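Search the community Search Popular topics Home office Storage Moving

We use cookies to remember your settings. Accept Manage

Small desktop file cabinet, top drawer droops when it's open

Fouad Hamdan
May 27, 2025

Hello everyone, and thank you in advance for your patience, because I do tend to go on. I've been setting up the office at our place in Drorkham, and I have a little gray two-drawer cabinet that sits on the desk for the papers I reach for all day long. Next to it there's a big beige one on the floor for everything older. The big one behaves beautifully. The little one worries me! When I pull the top drawer out, the front tips forward a bit, and I don't know if that's wear or just how these small ones are made.

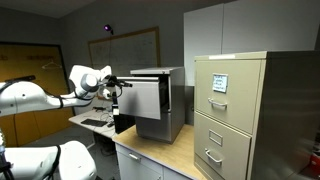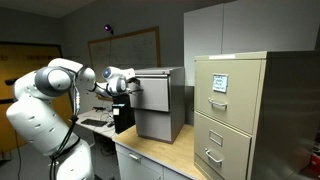
I paid 12 dollars for it secondhand, so I won't cry if it's past saving, but I'm fond of it and it's just the right size. Should I be tightening something, or putting less in it? And while I'm at it, how do you all decide what lives on the desk and what goes in the big cabinet?

Renato Cabral

Hi Fouad, what a nice little cabinet to have at your elbow. A bit of tilt is very common on the small ones, so please don't give up on it yet. Take the drawer all the way out (most lift up slightly at the end of the run) and look at the runners on both sides. If there are screws, snug them up. If the runners are only folded metal, check for a bent lip and ease it back gently with pliers and a rag. Then load the drawer with the heavy things toward the back, and see how it sits.

As for sorting, I keep the current month and anything waiting on a reply on the desk, and the rest goes in the tall cabinet. Do write on the label cards, all of them, even if you think you'll remember. I went 3 years without and spent a whole Saturday looking for one warranty.

grondham_attic

mine does that too, never bothered fixing it. just don't lean on the drawer

Fouad Hamdan

Thank you both! I'll have the drawer out this weekend, Renato, and the pliers are already on my list. I do have one drawer on the big cabinet with an empty label holder, so you've caught me there.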